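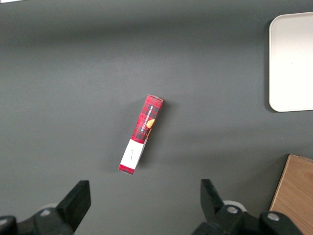
Figure 3. Shortbread carton with tartan print and white band, on a dark tabletop beside a white tray.

4.2 Does the pattern do the work?

The claim that plaid sells shortbread is repeated so often in the packaging literature that few authors stop to test it. The usual argument runs as follows: shoppers tie tartan to Scotland, they tie Scotland to butter biscuits, and so a red check on a box tells them what is inside before they read a word. We do not dispute the first two links. The third is where we have doubts.

Consider the carton in Figure 3. The tartan covers most of the face, but it is not alone. There is a line of small white capitals that appears to read "VANILLA SHORTBREAD," and beside it a small round picture that looks like a cookie. A shopper who names the product correctly could be using any of these. Earlier work, including our own pilot in February, gave all the credit to the pattern and did not try to separate it from the rest.

In the present study we asked 361 adults to sort cartons by likely contents. The set included plaid boxes with the wording covered, plaid boxes with both wording and picture covered, and plain boxes with the wording left in place. Each person had 25 seconds per carton. When only the pattern was left, answers spread widely. Shortbread was the most common guess, but tea, fudge and gift soap all came up often enough to worry anyone who thinks the check speaks for itself. Plain boxes with readable wording did much better.

The white band raises a second problem. Boros (Erzsébet Boros, personal communication) has suggested that a break in the plaid makes a box look more handmade, and the Rankin scale we borrowed does include an item on this. Our sorters rated banded cartons slightly higher on that item. The gap was small, however, and it shrank further once we dropped nine people who had skipped the practice round – we would not build a design rule on it.

We also doubt that results from a single carton on a bare dark surface carry over to a store shelf. Red stands out well against charcoal gray. It may stand out far less in a row of other red boxes, and our method cannot say how much less. The Lirnus shelf trials, often cited on this point, used full-size gift tins and did not vary the wording at all.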